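Kitchen cell, Urnosham
18/05/2021
Entry: Kolbrún, with Preben on the bench

Right hand was dropping its grip at the end of long sessions. Preben pulled the log and the thumb joint was drifting from its zero a little more with each run. Run 1431 was the worst. Left hand is fine, leave it alone.

What we did
Powered down, arms parked, stop button in. Took the shell off the right wrist. The connector to the thumb motor was seated but one clip had not latched. Cleaned it, pushed it home, tugged it. Checked the cable loops along the outside of the arm for rub marks. One tie near the elbow was too tight, so I cut it and put on a new one with more slack.

Reran the hand zero from cold, then again after 12 minutes of open and close. The two readings agreed. Saved as the new default; the old file is in Oddur's folder in case we want it back.

Start pose
Tsutomu wants every plate run to begin the same way, so please set it up like this:
- Two plain white plates upright in the black rack, rack in the sink against the back wall.
- Dishwasher door folded all the way down.
- Wire rack pulled partway out, nothing in it.
- Torso at the counter, both hands raised with the fingers a little open. Right hand stays lower than the door edge. 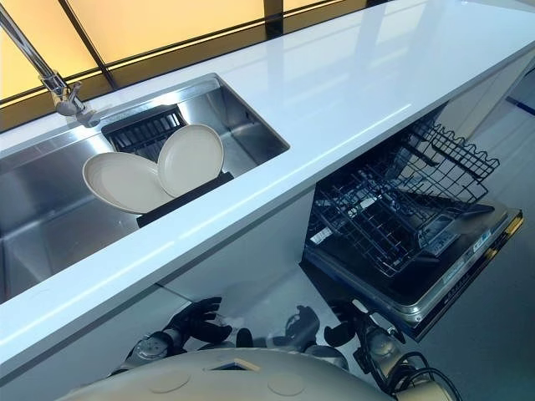 Still open
Elbow cables: look again after 16 runs. If the loops have crept toward the wrist, move the tie, don't tighten it.

Spare thumb connectors: 7 in the drawer, and the bag is marked Skaster. Frida is asking Momis if the newer type with the locking tab fits our wrist board.

The streaks of light on the countertop still bother the plate detection now and then. Oddur wants to try a shorter exposure before we touch the lamps.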